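Paper plates for a big cookout: oval or round, and do I need to double them up?
Posted in Parties & Potlucks

drirker717
I'm doing the food for our block's get-together in July and I've gone back and forth on plates for way too long. I don't want to wash dishes for a whole street, so it's paper. What I can't settle is the shape. My sister-in-law swears by the big oval ones, and I've always bought the cheap round ones that fold in half the second you put beans on them. We'll have breaded stuff, pulled pork, corn, a couple of salads, the usual.

I've got plain gray to set things out on and I want some color on top of it.

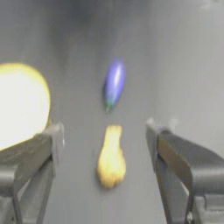
My other worry is wind, because our street gets a good breeze late in the afternoon and last year I chased plates halfway to the corner. Do the heavier ones stay put, or do I need to weigh the stack down with something? And how many per person? I never know if people come back with the same plate or grab a new one.

gavinska_9
Oval, every time! I switched a few summers ago and I'm not going back. You get room for a long piece of something plus two sides without everything sliding together (I can't stand salad dressing on my breading, sorry). Look for the kind with a raised ridge just inside the rim. I go for bright yellow because the food is usually some shade of brown and it needs the help.

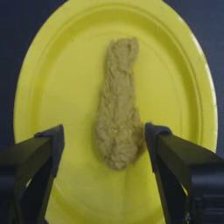

Yellow oval plate, one helping on it

You don't need to double them for dry food. For the pork I would, or put it on a bun and save yourself the trouble. I figure 3 plates a head, since people absolutely do take a new one for dessert, and the leftovers keep in the garage until next year. For the wind I set the stack in a shallow baking pan and put a can of beans on top. Looks silly, works fine.

suksawat_kitchen
Round ones are okay if you get the thick kind, just saying. The thin ones are hopeless in any shape. Check the party aisle after a holiday, I got a giant pack for next to nothing once and we're still using them up. Also bring more napkins than you think. And trash bags!!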